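The Long Wait for a Short Form

Haltthorpe has 1,202 residents, one traffic light and, until last spring, no way to hire a foreign-born large-animal vet. The county's last one retired to a lake. The cows stayed put.

A state bill now in its second committee would let rural towns sponsor workers in trades they can't fill locally. It runs to 21 pages, 4 of which define the word "rural." Haltthorpe qualifies. So does Jivimham, barely, after an amendment concerning a college campus that had been counted as a suburb.

Supporters have been making the drive to the capitol since January, usually before sunrise, and usually to be told the hearing has moved to the afternoon. They bring letters from farmers, clinic managers and one very determined school district. Lawmakers of both parties call the letters moving, then ask whether the sponsors have talked to Washington. The sponsors have. Washington asked whether they'd talked to the state.
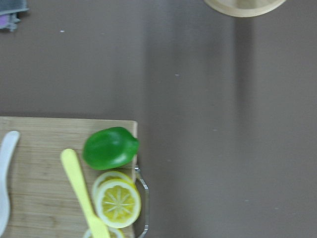 According to a reader in Ninau, the whole debate skips the part that hurts — her clinic found a nurse in three weeks and then spent fourteen months waiting for the paperwork, by which time the nurse had taken a job in Canada. She would trade every hearing for one clerk with a working phone.

The bill does offer something close to that: a small state office, housed in Chiu, to walk employers through the federal forms. Opponents say it duplicates existing services. Asked which ones, they promised a list in May.

The list hasn't arrived. The vote is expected before the summer recess, probably in the afternoon.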